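How to Wash and Dry Makeup Brushes

Guidance for students and visiting artists, Trunalar School of Makeup

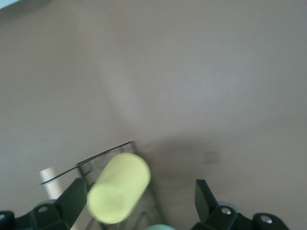 A matte surface in grayish beige.

Purpose

This page sets out the procedure for washing makeup brushes used at the school. It applies to natural and synthetic brushes of all sizes, including those brought in from a personal kit. Sponges and powder puffs are covered on a separate page and should not be washed by this method.

Brushes used on a client are washed after that client and before any other use. Brushes used only on oneself may be washed once a week. A brush that has touched broken or irritated skin is to be set apart in a closed bag and shown to the instructor on duty.

What you will need

A shallow glass or ceramic bowl
A measuring cup
Clirnico brush soap, or another mild liquid soap without added oil
A ridged silicone washing mat
Two clean, lint-free towels
A drying rack or a rolled towel
A wide-tooth brush comb for large powder brushes

Students may draw soap from the supply cupboard under stock number 791. Please write the amount taken on the sheet inside the door. The green bottles marked Leemans contain surface cleaner for counters and mirrors and must never be used on brushes.

Preparing the brushes

Sort the brushes into two groups: those used with powder and those used with cream or liquid products. Wash the powder brushes first. Cream and liquid brushes hold more residue and will cloud the water quickly.

Wipe each brush back and forth on a dry towel until it leaves little or no color. For heavy foundation or gel liner, work a drop of soap into the dry bristles with the fingertips and leave it for one minute before going on. Check the metal collar, known as the ferrule, while the brush is still dry. If it turns or slides on the handle, do not wash the brush. Set it aside for repair.

Washing

1. Pour 100 milliliters of lukewarm water into the bowl and add two drops of soap. Stir gently. Hot water should not be used, as it can soften the glue inside the ferrule.

2. Hold the brush with the bristles pointing down. Dip only the lower two-thirds of the bristles. Water should not reach the ferrule at any time.

3. Move the brush in small circles on the silicone mat with light pressure. Use the fine ridges for eye brushes and the wide ridges for face brushes. Do not press hard enough to splay the bristles.

4. Rinse under a gentle stream of lukewarm water, still pointing down. Squeeze from the ferrule toward the tip and look at the water that runs out. Repeat steps 2 through 4 until it runs clear.

5. Change the water in the bowl whenever it becomes cloudy, and always between the powder group and the cream group.

Dense foundation brushes often appear clean on the outside while product remains in the center. Part the bristles with two fingers and look. A second or third wash is normal for these.

Shaping and drying

Press the bristles between the folds of a dry towel. Do not twist or pull. Reshape the head with the fingers while it is damp: flat for a shader, domed for a blush brush, pointed for a crease brush. Large powder brushes may be combed through once.

Lay the brushes flat with the heads extending past the edge of a rolled towel, or hang them bristles down in a Taltard rack. They should not stand upright in a cup until fully dry. The drying room is kept at 68 degrees Fahrenheit. Small eye brushes are usually ready in 6 hours; thick face brushes should be left overnight. Hair dryers, radiators and sunny windowsills are not suitable.

Before returning a brush to its roll, press the head against the back of the hand. If it feels cool or damp, leave it on the rack.

Disinfecting

Washing removes product, oil and most visible soil. It does not replace disinfection, which is a required second step for any brush used on clients. Follow the label of the approved disinfectant, including the stated contact time, and allow the brush to dry again before use.

Common problems

Bristles feel stiff: soap has been left in. Rinse again and dry as above.

Brush has an odor: water has likely entered the ferrule, or the brush was stored damp. Wash once more and dry flat. If the odor remains, discard the brush.

Shedding: a few loose hairs are normal in a new brush — continued shedding after several washes is not, and the brush should be replaced.

Staining on white bristles: red and blue pigments may leave a tint even when the brush is clean. A tinted brush may be used if the rinse water is clear.

Questions about this procedure may be directed to Perihan Dönmez, Kit Hygiene Coordinator, at the front office. The procedure is reviewed each May.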